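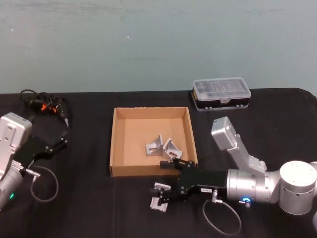

Module 4: Fixings, brackets and small parts
Handout 6 – Angle brackets and how to keep them
Tutor: Treasa Gilmartin

Read this before the practical. Bring a steel rule, a pencil and your notes from Handout 5, which covered screws and washers.

1. What an angle bracket does

An angle bracket joins two surfaces that meet at a corner, most often at 90 degrees. One leg is fixed to the first surface and the other leg to the second. On a plain L-shaped bracket the bend takes most of the strain. If the load is heavy enough the bend opens, the shelf or rail drops at the front, and the screws nearest the corner start to work loose.

A gusset is a triangular piece of metal that ties the two legs together across the inside of the angle. It stops the bend from opening. Brackets with gussets are stiffer for the same thickness of metal, but they take up more room in the corner and it can be awkward to get a driver in beside them.

2. Round holes and slots

A round hole fixes the position. Once the screw is in, the part can only turn about it. A slot allows the part to slide along one line before the screw is tightened. Use the slot when the two pieces may need to be adjusted, for example when a frame has to be squared up after it is assembled.

Start with the screw near the middle of the slot so there is movement both ways. Put a washer under the head. Without one, the head bears only on the two long edges of the slot and can mark soft metal. Check with a square, tighten, then check again. Parts often shift a little on the last half turn.

If a joint must never move once it is set, use a slotted hole for setting up and then add a second screw through a round hole.

3. Aluminium and steel

Most of the brackets in our stores are aluminium. It is light, cuts easily with a hacksaw and does not rust, though it will corrode if it is left damp against steel. It is also softer than steel. Threads cut into it strip easily, and a leg that has been bent and straightened should be thrown out.

Steel brackets are kept on the Tatberg rack by the door. Please do not mix the two. A magnet is tied to the rack for checking.

4. Trays and labels

Small parts are issued in shallow open trays. Low sides make it easy to pick up a single part, and corrugated cardboard is kind to the finish. The drawback is that cardboard trays cannot be stacked when full and they go soft if oil gets on them. The deeper Storeo boxes are for bulk stock and stay on the shelves.

Rules for trays:
One type of part to a tray.
Brackets and screws go in separate trays.
Parts with burrs or bent legs go in the scrap tin, never back in the tray.
Write the stock number on the front wall in pencil.

The stock numbers you need this term are 164 (angle bracket, slotted, with gusset) and 854 (angle bracket, plain). They look much alike when they are lying on their backs, so turn each one over before you put it away. Several 854s went out on the September shelving job in place of 164s and the whole upper row had to be taken down.

5. Working surface

Lay a cloth on the table before you sort metal parts. A dark cloth shows up bright metal well, and small pieces do not roll as far as they would on a bare top. Shake it out over the bin afterwards, as swarf caught in the weave will scratch the next thing put down on it. Smooth out any large folds under a tray or it will rock.

6. Practical task

Work in pairs. Each pair needs one 164, one 854, two offcuts of pine and a 50 mm clamp.

Measure both legs of each bracket and write the figures down.
Sketch the 164 from the front and from the side, with the slot and the gusset drawn to scale.
Join the offcuts with the 854 and press down on the free end. Note what happens at the bend.
Repeat with the 164, setting it square by means of the slot.
Take everything apart and return the parts to the correct trays.

Hand in your sketch and measurements to Eirini Zacharopoulos at the stores hatch. Late work goes in the folder marked Module 4. Handout 7 deals with hinges.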